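Stikilside Reuse Store
Progress report to the Skov Fund, second period
January 2021

Prepared by Estíbaliz Bermúdez, with notes from Aleksi Niskanen and Grethe Ravn

Summary

The grant pays for sorting and passing on small household goods that come to us mixed, mostly from house clearances and from the boxes people leave at the side door. In this period we took in 909 kilos of mixed small goods. Most of it was kitchen drawer contents: cutlery, spatulas, whisks, tin openers, plastic measuring spoons. The rest was bathroom and desk items. We are on budget apart from the shelving, which is explained below.

Intake

Intake was uneven. September was the heaviest month, when two large clearances arrived in the same fortnight and we had crates stacked in the corridor. After that it dropped and has stayed at a level we can manage. We now ask people who ring in advance to keep knives separate and wrapped. About half of them do. Loose knives are still the main risk for whoever is emptying a box, and cut-resistant gloves are kept on a hook by the intake door.

Grethe has rewritten the sheet that goes out to clearance firms. The old one ran to three pages and the drivers did not read it. The new one is a single side, with a list of what we take and what we don't. Electric items are still turning up. These go to the municipal site with the weekly run and are not included in the weight above.

Sorting room

The sorting room was rearranged at the start of the period. The long table has moved under the window and the racking for finished crates is along the opposite wall. Two people can now work back to back without having to pass each other with full crates. The floor has been repaired where the old sink was taken out.

We had planned to buy 12 sets of shelves from Tultano and received 11. The last one is on back order and the supplier has not given a delivery date. We have not paid for it. In the meantime the seasonal goods are in the cupboard under the stairs, where they are hard to get at.

Labels on the crates are now written by category first and date second. Previously it was the other way round, and the shop staff were opening crates to find out what was in them.

What goes out

Goods leave by three routes: our own shop, the starter boxes for people moving into their first flat, and scrap. Starter boxes have been the most in demand. Each one has a basic set of cutlery, a cooking spoon, a spatula, a peeler and a tin opener, plus whatever else is in good order that week. We ran short of peelers twice and bought new ones out of the shop takings.

Scrap metal is lower than in the first period. Mikkel Ravn has been straightening bent forks and tightening loose handles on the bench, and a good share of what used to be thrown out is now sold in the mixed tray by the till.

Mixed small goods

These remain the slowest part of the work. Cutlery that arrives in a cutlery tray takes very little time. A drawer that has been tipped into a bag takes much longer, as every piece has to be picked out, looked at and put with its own kind. Combs and other personal items are often in with the kitchen things and have to be taken out first. The purple plastic spoon, the light blue comb and the forks in the metal bin are typical of the mixture.
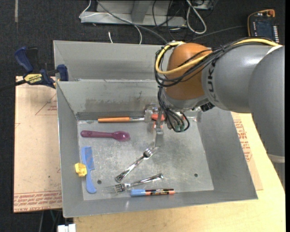 Spending

The total spent in this period is 2203 euros. The largest items were shelving, crates and the floor repair. Gloves, labels and cleaning supplies came in under the estimate. Receipts are with Ragnheiður Bech and copies can be sent on request. The stock software from Letirix was renewed for another year at the same price.

We ask permission to carry the money for the undelivered shelves over to the next period. If they have not arrived by then we will look for a second-hand set and return the difference.

Next period

Fit the last shelves and clear the cupboard under the stairs.

Set up a separate tray for peelers and tin openers at the sorting table, so that we can see when they are running low.

Send the new intake sheet to the remaining clearance firms. Grethe has the list.

Try a fixed afternoon for mixed bags only, with two people at the table. Aleksi will keep a note of the hours and we will include them in the next report.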